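Electric kettle slow to boil, descale or replace?

plilemel_pete
Posted 2023-09-27
Our kettle is five years old and now takes 9 minutes for a full fill. Hard water here in Sotanness. Is it worth descaling or is the element going?

Rhiannon Bevan
Descale first. Citric acid from the baking aisle, two spoonfuls in half a kettle, boil, leave it an hour, rinse twice. Mine gets it every June and again at Christmas.

mahrous12
Disagree. After five years I'd bin it. I paid $12 for a secondhand one and it was fine.

Essam Lamrani
Binning a kettle over a bit of scale is a waste. Vinegar does the job too, but the smell hangs around for days. 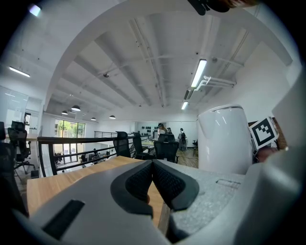
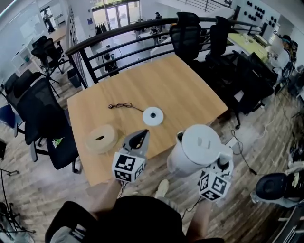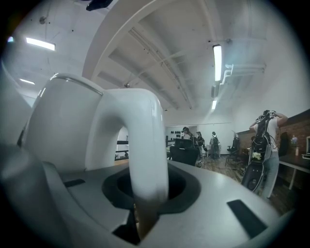 plilemel_pete
Can I use citric acid if the inside is stainless steel?

Rhiannon Bevan
Stainless is fine with it at that strength. Just don't leave it in overnight, and check the manual if there's any coating.

mahrous12
Still say replace it. Check the cord while you're at it.

Essam Lamrani
Cord, sure. The rest is just cleaning. Put a filter jug on your list as well, the colour of the water at my old place in Fikden was enough to convince me.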